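Notebook - open day at Pendard, toy kitchen bench
13 June 2023

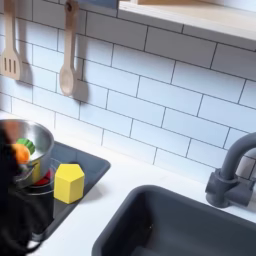

Before the doors opened

Got in early and did the warm-up moves with no objects on the counter. Arm homed first time. Gripper opened and closed cleanly but sounded dry on the close, so it had a wipe and a drop of the light oil. Should have been done in February when it was last on the service sheet.

Reset the bench to the usual layout: pot on the cooktop, veg in the pot, yellow hex block to the right of it on the black panel. Tap and sink left alone. The plan was two tasks only, block into the sink and green veg out of the pot, and to leave anything with the hanging utensils for another time. The spoon and the slotted spatula swing if the shelf is knocked and then we wait for them to settle.

Speed limit set to the lower value for visitors. Stop button moved to the front corner of the table so that whoever is talking can reach it without turning round.

Morning group (Dretitz)

Group of 14 from Dretitz, mostly from their packing side. We gave them the short talk and went straight to the block task.

Block to sink worked on most goes. It goes wrong when the block is turned so that the fingers meet a corner and not a flat. It then twists in the grip and sometimes drops on the edge of the basin. Known problem, same as last month's notes. One visitor asked why we don't just use a square block. Fair question. We said the hex one is there to make the grasp harder, which they seemed happy with.

Veg out of the pot was poorer. The pot is shiny and the depth readings near the rim jump about. Twice the fingers came down on the rim and pushed the pot along the cooktop. We stopped it by hand both times, put the pot back and carried on. The orange piece came out once when the green one was asked for. People laughed, and I think it did us no harm for them to see a miss.

Questions worth keeping:
How long to teach it a new object? We said 20 demonstrations gets a rough version on this bench. Don't promise that for theirs.
Does it know the burner is red? It does not use that at all at present.
What happens if a hand goes in? Showed them the stop. Somebody should write this up properly as a one-page handout.

Afternoon group (Hassanpour)

Smaller group, more technical, wanted to see the logs. Showed the Vomus screen with the joint plots next to the live view. The plots lagged behind the arm by a noticeable amount - restarted the viewer and it caught up. Cause not found.

They asked for the success rate. Over the trials before today it stands at 87 per cent for the block and we have no figure for the veg that I would put in front of a visitor. Told them so. Total recorded runs on this bench is nearly 2,000, but a good part of that is older work with a different gripper and should not be mixed in.

Tried the block with the room blinds down at their request. It was slower to find the block but still picked it up. Not enough goes to say anything from it.

To do

Re-tape the pot position, the old marks have lifted.
Try a matt spray on a spare pot and compare depth near the rim.
Add the corner-grasp case to the next batch of demonstrations.
Look into the Vomus lag before the next visit.
Order more light oil, the bottle is almost out.
Send Dretitz the slides - they asked for the version without video.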